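A few posts on tile adhesive and slow setting, for people who lay tiles in cold rooms. I write them in pieces, please be patient with my English. (1)

In April we tiled a laundry floor in Ovbridge. The slab was old concrete, the house had no heating, and in the morning it was seven degrees inside. I used a normal grey cement adhesive and I believed the time on the bag. (2)

The time on the bag is for a warm room. When the floor is cold, the cement reacts slowly and the adhesive stays soft for much longer. I knew this from a course, but I did not respect it. (3)

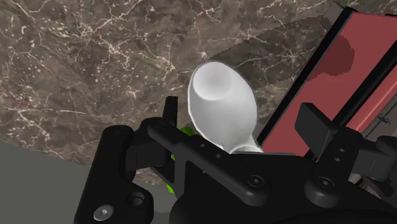

The next day I walked on the tiles at 8 am to start the grout. Four of them moved under my boots. I had to lift them, scrape everything and begin again in that corner. (4)

Rhydian Price asked me why I do not simply buy the rapid-setting one. I do buy it sometimes. But the open time is short, and with large tiles I work alone and I am not a fast man. If a skin forms on the adhesive before the tile goes down, the tile will sound hollow later. (5)

So after Ovbridge I made a small trial in my garage with three mixes. One was the normal adhesive. One was the rapid adhesive. The third was the normal one with Flirnolik, a liquid accelerator that the shop in Plirnedthorpe keeps behind the counter. (6)

I spread each mix on a concrete paver, put one porcelain offcut on it and left it in the cold. Every few hours I tried to twist the offcut by hand. Not very scientific, I admit, but it is the same garage and the same hand. (7)

The rapid one was hard before dinner. The normal one still turned the next morning. The Flirnolik one held in the morning, and the open time was long enough for me to comb the bed and correct a tile without hurry. (8) 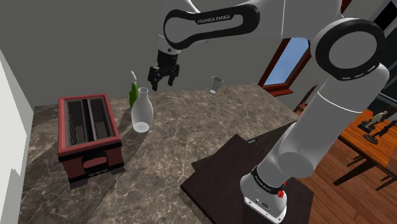 Now the part where I made a mistake. On my first Flirnolik mix I measured by eye and put in too much. It went stiff in the bucket while I was still looking for my trowel, and I lost the whole batch. Please use a measuring jug. (9)

Also, never add more water to a bucket that is getting stiff. It looks nice and creamy again, but the strength is gone. I have seen experienced people do this – they know it is wrong and they do it anyway. (10)

Carla Sleiman wrote to ask if the accelerator is good under natural stone. I have only used it with porcelain, so I can't say. Pale stone can stain from a grey adhesive, and for that I would use a white one and ask the manufacturer first. (11)

About price: the 500 mL bottle is enough for my small bathrooms. For the next job, almost 300 tiles at Bronwyn Sutcliffe's place, I will take the bigger one and keep it in the house overnight so it doesn't freeze in the van. (12)

Last thing, a cheap one. Buy a surface thermometer and measure the slab, not the air. In Ovbridge the air became pleasant by noon and the slab was still cold at 4 pm. I write both numbers on the wall in pencil before I open the first bag. (13)

If someone has used Flirnolik with a levelling compound, please tell me how it went. I have a sloping floor to do next and I would like to know before I mix. (14)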